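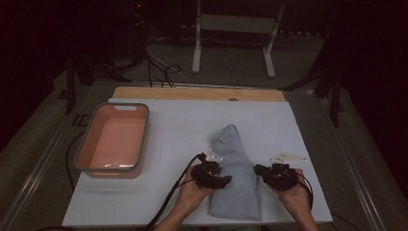 Mayor keeps extending the "emergency" and the city council hasn't met in 18 weeks. Can he do that?

Filed under: Local Government > City Councils > Meetings and Powers

stalleyroad_renter

Okay so I live in Foltham and I'm trying to understand what is going on with our city government, because the local paper has been no help at all. Back in the winter we had the flooding on the east side and the mayor declared a local emergency. Fine, I was all for it, my sister's street was under water. The declaration said regular council meetings were "suspended for the duration" and that the mayor could approve spending on his own in the meantime.

Well, the water went down ages ago and he keeps renewing the thing. It has been 18 weeks without a regular meeting. Two of the council members tried to hold one anyway on a Tuesday night and the doors at city hall were locked, so they stood on the steps and talked to the few of us who had shown up. Meanwhile a contract went to an outfit called Skiment for storm drain work and I can't find any vote on it, or even what it costs. The Negash Street bridge money got moved too, or at least that's what one of the council members told us on the steps.

I'm not saying he's a crook. I voted for him! But I don't like one person running the whole city, and when I called the mayor's office I got told the council "will resume in July or when conditions allow," and that's two pretty different answers. Is there a limit on this? Who do I even complain to? I've never done anything more political than put up a yard sign.

52 people found this thread useful

gavel_and_coffee

I was a deputy city clerk for a long time (different state from you, I'm guessing, so take this with some salt) and the first thing I'd do is get hold of two documents: your city charter and the emergency declaration itself, with every renewal. The clerk's office should have all of them. You shouldn't have to say why you want them.

What you're looking for in the charter is the part on emergencies. In a lot of places the mayor can declare one alone, but it runs out after a set number of days unless the council votes to keep it going. If yours reads like that, then your question gets very interesting, because a council that isn't meeting can't have voted on anything. Check state law too, since that can set its own time limit and the charter may just point to it.

Then look for "special meetings." Most charters I ever worked with let a certain number of council members call one in writing, whether the mayor likes it or not, as long as there's proper notice and enough members show up for a quorum. Two members on the steps is probably not a quorum, and if they didn't post notice, anything they voted on wouldn't have counted anyway. Five members signing a letter to the clerk could be a whole different story, depending on how big your council is.

For the drain contract, file a public records request. Ask for the contract, any bids, and the written finding that it was emergency work. Keep it short and ask for exact things. When I was at the counter the requests that said "everything about the flood" sat in the pile for weeks, and the ones that named a document went out the same day if I had it.

If the dates don't add up after all that, write to your state attorney general or the state auditor, and copy your state rep. A court can order a city to follow its charter, but that's lawyer territory and I'd let the council members be the ones to bring it.

bluebirdhill

Just recall him. We did it here and you only need 2000 signatures.

porch_politics

Please don't start a recall off the comment above mine! The 2000 is whatever their town's number was. Yours will be different, it's often a percentage of the people who voted last time, and in some states you can't recall a mayor at all. We had one get thrown out here because the petition used the wrong form, and I'd spent every Saturday standing outside the grocery store with a clipboard, so I'm still a little sore.

What worked for us on a smaller fight was plain nagging. There were 20 of us and we each emailed our own council member the same week and asked one thing, "Will you sign a call for a special meeting, yes or no?" Most of them answered. The ones who didn't got asked again by their neighbors at the hardware store.

Also, ask the clerk if the mayor is publishing the renewals anywhere. Ours had to be posted at city hall and on the website, and one of them never was.

stalleyroad_renter

Thank you both (and bluebirdhill, I admire the energy). I found the charter online and it does say the council has to confirm a declaration, but then there's a line about "unless otherwise provided by ordinance," so now I'm hunting for the ordinance. Going to the clerk on my lunch break.

We use cookies to remember your settings and measure traffic. By continuing to browse you accept our cookie policy. Manage preferences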